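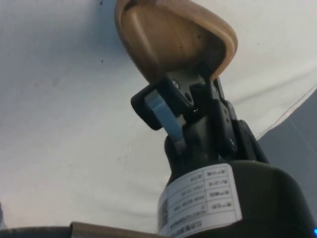
Cultdale will paint its bus station tan. The town council voted on it shortly before 10 p.m., after an evening in which the station's leaking roof came up once and the color of its walls came up for most of four hours. For anyone struggling to imagine the result, it's a warm, woody sort of tan, close to the curved piece at the top of this page, and like that piece it will get a slightly darker line along the edge. The darker line was an amendment.

3 min read
Shares 100

The station has been green for as long as most riders can remember, though the green has faded unevenly and the side facing the parking lot is now closer to gray. Repainting it was supposed to be routine. It was listed near the end of the agenda, between a change to the leaf pickup schedule and a letter about geese, and was expected to pass without discussion.

Then somebody brought in a color chart.

Melnychuk, the paint supplier that won the contract in the spring, had offered the town a choice of three shades at the same price. Two of them were tan. The third was a blue called Briltora, and it quickly gathered supporters, mostly people who said they wanted to be able to find the bus station when giving directions. Opponents pointed out that the station is next to the only traffic light in that part of town and has a large sign on it that says BUS STATION.
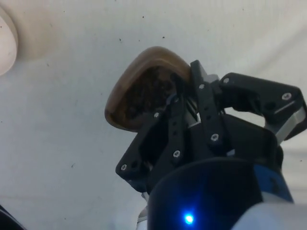
The blue might still have carried the night if it hadn't been for Tirau. The neighboring town painted its own bus shelters blue last year, and several residents told the council that Cultdale would look as if it were copying. Others said it would look as if the two towns had planned it together, and this was felt to be worse. One speaker asked whether Tirau's blue was the same blue. The council took a recess to find out. It came back without an answer, Tirau's town offices being closed at that hour, and the blue was dropped on suspicion.

That left the two tans. On the chart they sat side by side and drew a good deal of squinting. Supporters of the lighter one argued that it would keep the waiting room cooler in summer. Supporters of the darker one argued that it would hide dirt, a point they made with reference to the current walls. A motion to paint one half of the building in each was withdrawn when it became clear that it might pass.

The compromise, reached at the very end, gives the walls the lighter tan and runs the darker one around the doors, the windows and the base. Both sides described this as a win. So did the supplier, which will be selling the town two paints.

Work is due to begin in July. Buses will keep to their usual timetable, and riders will board from the curb on the north side while the front doors are being done. The ticket window will close for two afternoons, and the vending machine will be unplugged and moved outside, then moved back in and plugged in again, under a separate line in the budget that nobody asked about. The benches are staying green for now. They belong to a different contract.
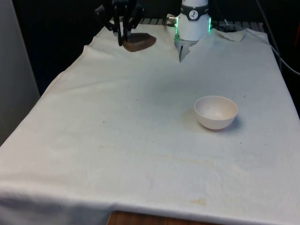
Will the roof be fixed before the walls are painted?

The roof is scheduled for the fall, after the painting is finished. A staff report says the painters will touch up any streaks left by the roof work at no extra charge, provided the streaks are on the lighter tan.

Riders who spoke at the meeting seemed to take this calmly. One group, regulars on the early bus, had come to ask for a clock that works, and waited through the whole color debate for their turn. They were told the clock counts as equipment and can be raised next month. A later speaker asked what color the clock would be and was thanked for the comment.

The council then passed the leaf pickup schedule without discussion and put off the letter about geese. Paint samples will be on view in the lobby of the town hall from 9 a.m., on a board beside the elevator. Residents may look at them but can no longer comment on them, except at the back of the board, where a pencil has been left on a string.

Comments 4
Search news, notices, bus times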